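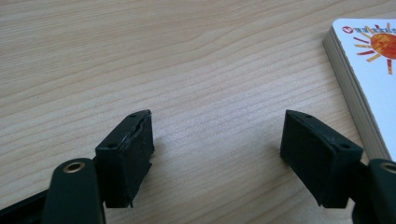
A wooden tabletop, grain running on the diagonal.

Decha Sangkhawat has 11 minutes before his next call. He runs cadet enrollment for the Gorkari district, and the new intake opens in May.

"We had 3000 forms last year. Paper, all of it," he says. "Two of us typing."

So, the plan. Six more schools get a youth cadet unit, the first at Achterberg High. Drill twice a week, first aid, map reading. A summer camp at Daneck if the road holds up.

Is there money? A pause. "For uniforms, yes. For boots, ask me again after the state meeting."

Instructors are the harder part. Teachers have to take a training course first, and most schools can't spare one for that long. Sangkhawat wants it split into 2 blocks, one in each school break. The state office hasnt answered him yet.

He was a cadet himself, in Pronora. Hated the early mornings. "I still wake up at five. My wife blames the drill sergeant."

Girls' places? Half in every new unit, he says, and he won't sign off on less. Some principals have pushed back over seperate changing rooms. "Then find a room. It's a school, it has rooms."

Phone rings. He picks it up, waves, and is already talking about boots.

Contact the newsroom | © April 2026 | Back to top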